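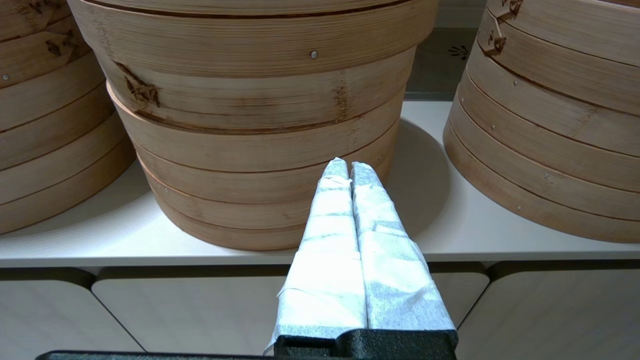
Home | Notebook | Rigs | Data | Parts bin | About

Flestari notebook, July

Filed under: manipulation / lids and other nuisances

Continuing from yesterday's page, where I wrote "lid task nearly done" and underlined it. I have left the underline in as a warning to whoever reads this next.

The question is still the same one. Does the policy (Delo, the current branch) do better at getting lids off steamers if we train it on whole episodes, or if we cut the approach out and train only on the last bit before contact? My money was on whole episodes. Everybody else's money was on whole episodes too, so there was no bet.

Data going in: 1,289 demos, teleoperated, all on the bamboo steamers, all stacks on the white shelf. I threw out the ones where the operator stopped to scratch something mid-grasp. They're in the folder called "rejects", in case somebody wants to study scratching. Short version of the split: set A is whole episodes, set B is the same episodes trimmed so they start when the gripper is close to the lid. Same number of gradient steps for both. Same seed, after I noticed that it wasn't.

9:40 a.m. Set A evals. 20 tries. Scoring is strict this time: the lid has to leave the stack, travel, and be put down. Lifting it and then thinking about it doesn't count. We counted thinking about it in the spring, and that's why the spring numbers look so good.

Set A got 8 of 20. Most of the failures are the same failure. The finger goes to the top edge of the lid, pushes down where it ought to be going under, and the lid shifts without coming up. Bamboo forgives this. My patience less so. 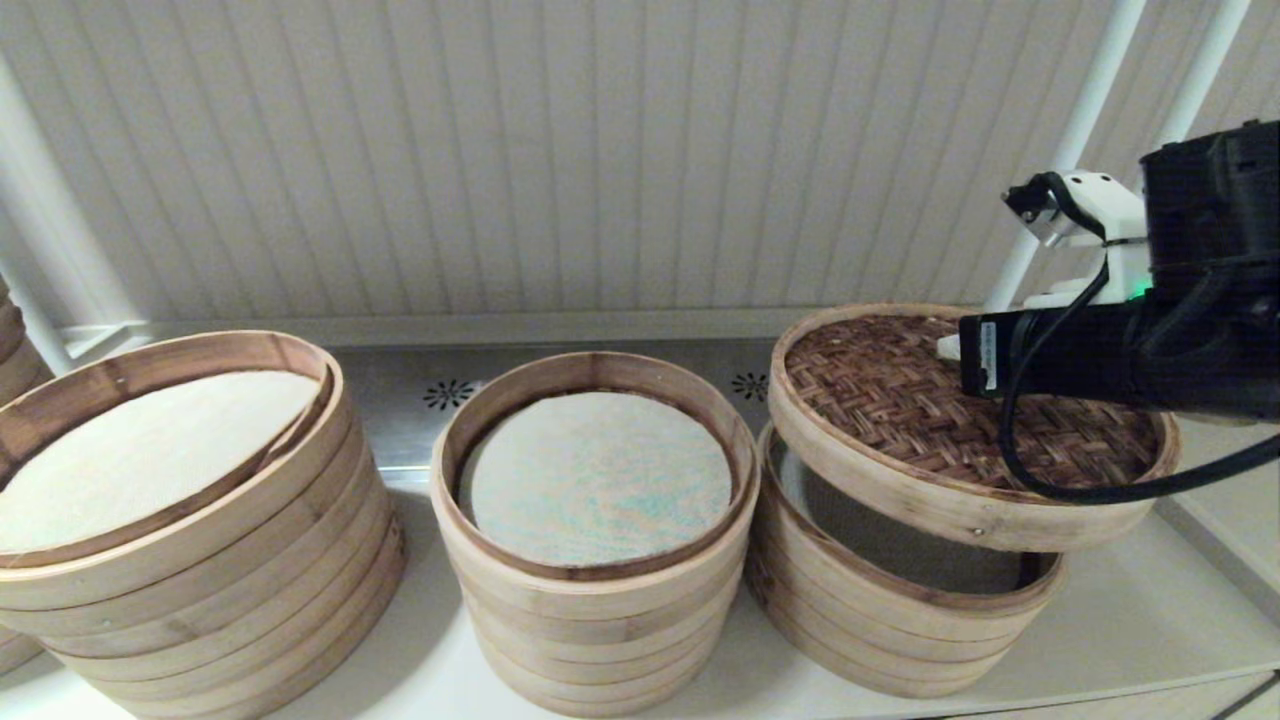 Right-hand lid up and tilted, lower finger on the top edge.

Tilt is the thing to watch. Delo has no idea what level means, and the reward model we borrowed from Sipos doesn't either. As far as both are concerned, a lid at an angle is a lid in the air and everyone can go home. I'd like a tilt term in there before the next round. Last time I said this I was told the data would take care of it. The data has not called back.

The cable also deserves its own line. When it hangs in a loop over the lid it changes what the head camera gets to see of the weave, and I suspect the policy has learned "cable over lid" as a sign that things are going well. Test for that: re-route it along the arm and run the same checkpoint again. If the score drops, we've trained a very expensive cable detector.

11:15 a.m. Set B evals, same starts, same scoring. Better than A. I'm not writing the number here until I've rerun it – I have been burned by morning numbers before. What I will write down is how it fails, because it fails differently. It almost never pushes down on the edge. It gets lost on the way in. Start it a little far from the stack and it stops dead, with great dignity, and waits for the world to come to it.

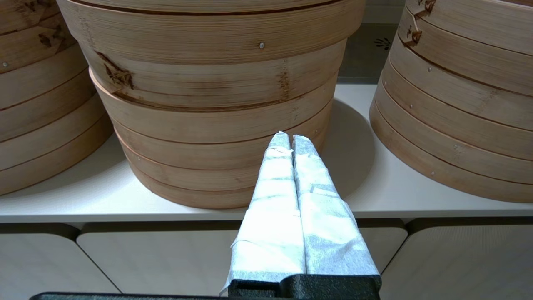 So the approach part of the data is doing something after all, only it's doing it at the expense of the last few centimeters. The wrist view barely changes for long stretches of the approach, and set A spends a large share of its training on those near-identical views. The interesting part at the end gets outvoted.

Obvious fix, to try this afternoon: keep whole episodes, but sample the contact part more heavily. Vinero's loader has a weight option for this. I know because I once set it to 1,000 by mistake and lost a weekend. Start gentle.

Other things, no particular order:

- Wrist and head timestamps still drift against each other over a long session. Small, but set B cuts on wrist time, so check that the cuts land where I think they do.
- The finger wrapping gets creased and shifts a bit with use. Note its condition at the start of every eval block. I've been saying this for weeks and have noted it twice.
- Middle stack and right stack should be scored separately. They're lumped together in the sheet now and I can't tell if the right one is harder or just further along in the session.
- The eval script prints "SUCCESS" when it means "finished". Please can we change this.

2:50 p.m. Weighted run started. First checkpoint should be ready to try by evening. Cable is still where it was, and I'll move it after the rerun of B so I'm only changing one thing at a time, like they taught us.

Recent entries
Gripper calibration, again
Why the spring numbers look so good
Vinero loader: notes on weights
Delo branch names, a glossary
Cloth liners and depth noise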